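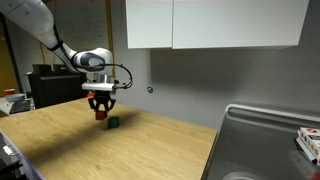
Why not just program it? Customers at Skerton put that to us in our first month of business, and we still hear it most weeks. For a job that never changes, programming is fine, and we will tell you so. Gilleo works on the other kind: parts that arrive at odd angles, boxes that get moved, orders that are different after lunch. Those jobs are easier to show than to write down.

What we do

Gilleo teaches robot arms by demonstration. One of our operators does the task through the arm, either by guiding it by hand or by driving it from a remote controller, and the system records every movement along with the camera views. After enough good runs, a model is trained on them and the arm tries the task alone. When it goes wrong, the operator takes over, finishes the move and keeps that recording too.

Most projects begin with colored cubes on a table. Picking up one cube and setting it on another shows us quickly whether the gripper, the cameras and the controller agree with each other. From there we move to the customer's own parts.

Our work so far

Our longest project is with Negussie, a packing firm, where we recorded 2,023 demonstrations across 40 tasks. For Melten we taught 2 arms to sort small fittings into trays. The first version needed 256 runs and still dropped the thin washers – a change of fingertips fixed that.

How we work

New operators train in our own workshop before they go to a customer site. They start with hand guiding, then learn the remote controller, which takes longer to get used to. We keep sessions short. Tired operators make hesitant recordings, and the arm learns the hesitation.

Recordings made on your parts belong to you. We hand them over at the end of a project, with the trained model and the notes from each session.

Visits to the workshop are by appointment, mornings only. We are closed for the second half of August.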